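# Flat bed sheet and fitted bed sheet

A **bed sheet** is a rectangular cloth laid over a mattress, either directly beneath the sleeper (bottom sheet) or between the sleeper and the blankets (top sheet). Sheets are sold in two principal forms. A flat sheet is a plain hemmed rectangle. A fitted sheet has shaped corners and an elasticated edge, and is used only as a bottom sheet. In Australian retail usage the word "Manchester" covers sheets together with towels, pillowcases and table linen.

## Terminology

The term "linen" is applied to household textiles whatever their fibre. "Bed linen" normally includes sheets, pillowcases and doona covers, and excludes blankets, mattress protectors and the doona itself. A "sheet set" usually contains one fitted sheet, one flat sheet and one or two pillowcases, depending on bed size. Sets without the flat sheet have become common where sleepers use a doona alone.

## Fibres

Cotton is the most widely used fibre. Longer staple lengths allow finer yarns with fewer protruding ends, which reduces pilling. Polyester is blended with cotton to lower cost, shorten drying time and reduce creasing. Blends hold less moisture than pure cotton and can feel warmer in humid conditions.

Linen proper, woven from flax, is stiff when new and softens with repeated laundering. It absorbs moisture readily and creases heavily. Viscose derived from bamboo pulp is sold under various names. It drapes well but loses strength when wet and should be washed on a gentle cycle.

## Weave and construction

### Percale

Percale is a plain weave in which each weft yarn passes over one warp yarn and under the next. The resulting cloth is matt, crisp and relatively hard-wearing.

### Sateen

Sateen is woven with floats, each yarn passing over several others before interlacing. The surface is smoother and more lustrous than percale. The exposed floats are more prone to snagging, and the cloth is generally heavier for a given yarn size.

### Flannelette

Flannelette is a plain or twill cotton cloth brushed on one or both faces to raise a nap. It is used in cooler months. The nap sheds lint during the first several washes, and new flannelette should be laundered separately from dark garments.

### Thread count

Thread count is the number of warp and weft yarns in a given area of cloth. The figure is a poor guide to quality when multi-ply yarns are counted by the individual ply. A sheet labelled in this way may carry a count well above that of a finer single-ply cloth.

## Fit

A fitted sheet is specified by the length and width of the mattress and by wall depth, the height of mattress side the sheet will cover. Mattresses with a pillow top, or with a topper added, require a deeper wall. A sheet with insufficient depth rides up at the corners and comes loose. One with excess depth leaves slack across the sleeping surface.

Corners are formed by removing a square from each corner of a flat panel and sewing the cut edges together. Elastic is then applied either at the corners only or around the entire perimeter. Full-perimeter elastic holds better on deep mattresses but makes the sheet harder to fold. 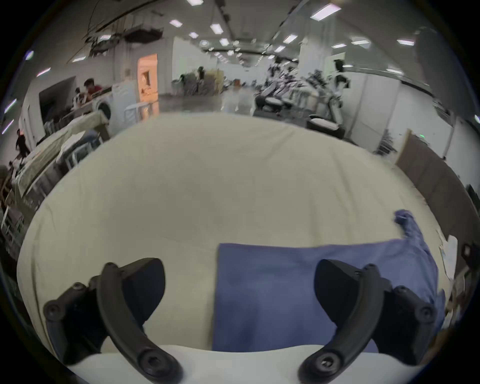
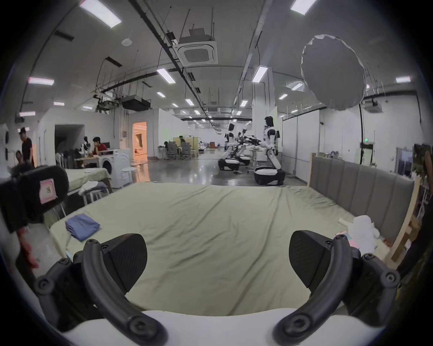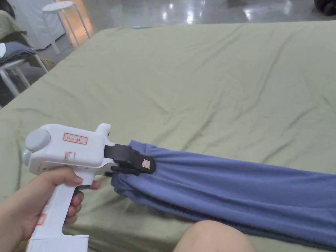

## Laundering

### Washing

Sheets are commonly washed weekly or fortnightly. Cotton and cotton blends tolerate warm water, and white cotton tolerates hot. Body oils are removed less completely in cold water, and residue left in the cloth gradually yellows it. Fabric softener deposits a coating that reduces absorbency and is best omitted.

A fitted sheet tends to gather smaller articles into its corners during the wash. Pillowcases caught in this way rinse poorly. Loading the machine loosely, and washing sheets apart from clothing, lessens the effect.

### Drying

Line drying is usual in Australian households. A flat sheet is pegged along one hem with the fold hanging downwards, or draped over two parallel lines to admit air between the layers. Strong sunlight bleaches white cotton and fades dyed cotton, so coloured sheets are hung inside out or in shade. Tumble drying is quicker but removes lint, which is fibre lost from the cloth. Overdrying sets creases and shortens the life of elastic.

### Ironing

Percale and linen iron best while slightly damp. Sateen is ironed on the reverse face to preserve its lustre. Blends are ironed at the lower setting appropriate to the polyester component. Flannelette is not ironed, as pressure flattens the nap.

## Folding and storage

Flat sheets are folded in half lengthwise, then again, and reduced to a rectangle suited to the shelf. Fitted sheets are folded by tucking the four corners into one another, laying the sheet down with the elastic uppermost, and turning the curved edges inward to produce a straight-sided piece. Further folds then follow those of a flat sheet.

Sets may be stored together inside one of their own pillowcases. Cupboards should be dry and ventilated. Linen must be fully dry before storage, as residual moisture encourages mildew, particularly in the northern states during the wet season. Rotating clean sets to the bottom of the pile distributes wear evenly.

## Wear and disposal

Failure generally begins in one of three ways: thinning beneath the shoulders and hips, perished elastic, or tearing at a corner seam. Elastic can be replaced by opening the casing and drawing a new length through it. A flat sheet thinned along the centre was formerly repaired "sides to middle", by cutting it lengthwise, joining the outer selvedges with a flat seam and hemming the new outer edges. The method gives a usable sheet with a seam down its centre, and is now rarely practised.

Worn sheets are cut down for cleaning cloths, drop sheets and frost covers for garden beds. Some animal shelters accept flat sheets but decline fitted ones, as loose elastic can be chewed and swallowed.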